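The bowl that looked safe
How a kitchen robot at Halliday came to reach into a machine with its blades still live

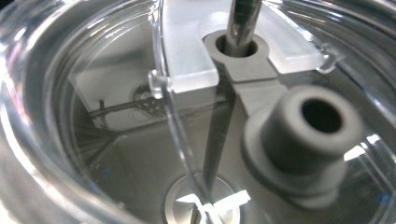 The stop happened in the fourth week of trials, on a job the robot had already done 2,771 times. It was reaching into the bowl of a food processor to lift out the blades for washing. The fingers closed, the wrist began to rise, and the motor in the base gave a short kick. One finger pad was cut through. A person would have needed stitches, or worse.

Shireen Msimang was at the bench that afternoon. She had her hand on the stop button before the arm finished its recoil, but she is clear that this made no difference. "The kick was over before I pressed anything," she says. "I stopped a robot that had already stopped."

Halliday is a test kitchen that tries out cleaning and food preparation robots for small caterers. The arm comes from a firm called Trakness, the gripper from Hurkico. Neither part was faulty. The trouble lay between them, and it took the team most of July to find it.

The robot was meant to check two things before putting its fingers in a bowl: that the power was off at the socket, and that the camera could see the blades at rest. The first check was made by a smart plug, which reported its state every 90 seconds. Brigitta Sutter, who went through the logs, found that the plug had been switched back on by a timer left over from an earlier test. The robot was still working from the old report.

The second check should have caught it. The blades were at rest, so the camera passed them. Being still and being safe had been treated as the same thing in the software, and the error had sat there since the first version.

Clear plastic made matters worse. Raghavendra D'Souza, who trains the vision system, says see-through bowls are among the hardest things he works with. Curved walls throw back highlights, and the software tends to take a bright streak for an edge. On the day, it placed the rim of the bowl too far to the left. The gripper brushed the wall on the way in, and the push was enough to close the safety switch under the bowl.

"Any one of these on its own and we would have had a boring afternoon," D'Souza says.

The fix is plain. The plug has gone. Power now runs through a relay wired to the arm's own safety circuit, and the arm cannot enter a bowl unless the relay is open. The gripper backs off at the first touch on a wall – four newtons is the limit – and asks for help if it happens twice. Msimang has since run 200 lifts with the new set-up and had no kick from the motor, though the arm is slower and calls her over more often than she would like.

Florin Sandu, who manages the trial, has sent the report to both suppliers. Trakness has agreed to change its manual. Hurkico is still reading it. The cut finger pad is in a bag on his desk, and the next trial, with a stick blender, has been put back until the wiring on the second bench is done.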